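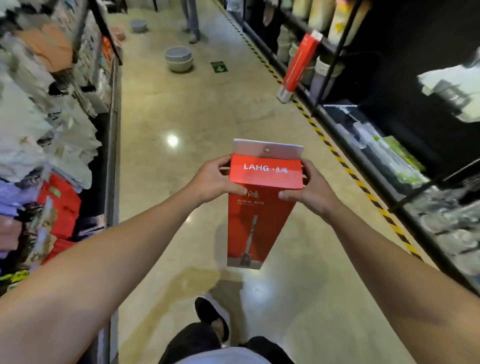
Dircombe Market Kitchen Adds Evening Cooking Classes

Tuesday, June 10, 2025

The Dircombe Market Kitchen will offer a new series of evening classes in home cooking, beginning the last week of this month. The series covers dried beans and lentils, rice dishes, and quick vegetable sides, and is open to residents of Dircombe and Rutherford aged 16 and over.

Each class lasts 2 hours and is held in the teaching kitchen on Veson Street. Participants cook in pairs and take home what they make. Aprons, knives and pans are provided. Students should bring a lidded container and wear closed shoes.

The Market Kitchen opened its daytime program in January and has since recorded 398 enrollments. Many applicants were placed on a waiting list, and a large share of them asked for classes after working hours. The evening series has 200 places in its first term.

The opening class deals with everyday lentils: how to rinse them, how long different kinds take to cook, and when to add salt or anything sour. Students will prepare a plain yellow lentil soup finished with cumin and garlic in hot oil, along with a pan of cabbage and green peas. Later classes move on to stuffed flatbreads, tomato rice and a baked eggplant dish with chickpeas.

Dry goods and spices for the series will be supplied by Sasanetti, the grocery wholesaler on the Rutherford road. Fresh vegetables will come from stallholders at the Saturday market - the menu may change at short notice according to what is available.

All recipes in the first term are vegetarian. Several contain wheat, dairy or mustard seed, and a full list of ingredients will be sent to participants 3 days before each class. Anyone with a food allergy is asked to state it on the registration form.

Registration is open at the Market Kitchen front desk during regular hours. Places are assigned in the order in which forms are received, and applicants already on the waiting list do not need to apply again.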